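The quiet cup

Last August I paid for a week of silence at Drollside, a converted farmhouse with thick walls and a thin menu. The brochure promised that I would come home "reset". I came home with a cold.

Silence has become something you buy. There are silent train carriages, silent gyms, silent suppers at which strangers chew at one another. An app called Sillilent will charge you 209 pounds a year to tell you when to stop looking at your phone, which it does by making your phone buzz. Its makers claim that two minutes of quiet before breakfast will change the shape of your day. I did this for most of a month. My days kept the shape they had.

I don't doubt that noise is bad for people. I lived over a pub for years and would not wish it on anyone. What I doubt is the leap from "less racket is nice" to "silence heals", and the speed with which somebody turns up holding a card reader.

Felicja Zieliński, who ran retreats before she gave them up to teach piano, is blunter. "Guests slept late, ate soup and had no emails," she told me. "Of course they felt better. We could have played brass bands at them after lunch." She thinks most of the good was done by the soup.

The Jomirum people, whose quiet rooms are now turning up in office blocks, sent me a study. It had no comparison group and was paid for by Jomirum. When I asked what would happen if the same staff were simply given a longer break, I was promised an answer by Friday. I am still waiting, though they have sent me a discount code.

Meanwhile the libraries, where you could always sit quietly for nothing, are closing early. My own has lost its reading room to a set of meeting pods.
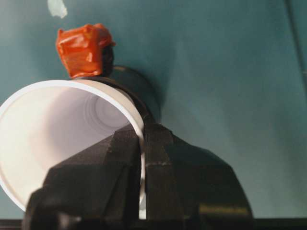
What you take home

Every retreat has a shop. The one at Drollside sold candles, blank notebooks and a Konstantinidis tea set "made for slow mornings". I bought the notebook and have written a shopping list in it.

If you want quiet, try going to bed earlier, or sitting in a church on a weekday – they rarely ask what you believe. Earplugs are cheap. So is a walk, if you live near anywhere worth walking. And if you already have 1,000 pounds put by for a week of not talking, ask the place what it does for people who leave feeling just the same. Drollside offered me a second week.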